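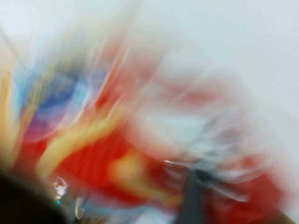

The Second Arm

Levente Borbély had the budget open on one screen and the two quotes on the other. The Storutine arm was the cheaper one. The Drillska came with a service contract and a longer reach, and the salesman had called twice that week to talk about the reach.

"We don't need reach," said Mahuika, who ran the packing side. She was eating crackers out of her coat pocket. "We need it to pick up the soft bags."

"Both of them say they pick up soft bags."

"The one we've got says that too."

He scrolled down. The line for grippers had 13 items in it. He had started with 3. Every time he thought the list was done, he found another bracket or cable, or a license for the software that talked to the bracket. The arm itself was 60 percent of the money. The rest was small stuff, and the small stuff was where he had gone over last year.

"What do fingers cost?" Mahuika asked.

"Which fingers?"

"The rubber ones. That wear out."

"Forty dollars a pair."

"And how many pairs do we go through?"

He looked for that number and could not find it. He had put down one pair. He remembered typing it in the spring, before they had run anything, when a pair of fingers had seemed like something you bought once.

They went out to the floor. The old arm was working through a tote for Stitano, and they stood at the yellow tape and watched. It reached in, closed on a bag, lifted and let it slip. It reached in again. Mahuika wrote on the back of a packing slip. They stayed until the end of the shift, and she gave him the slip.

"Put that in," she said.

Back at his desk he changed the one to 40 and watched the total turn red. He took out the longer cable and the second camera. It was still red. He took out the Drillska, put the Storutine in its place, and moved the install to August.

Then he wrote to the Drillska salesman, thanked him for his calls, and asked if he could sell them just the fingers.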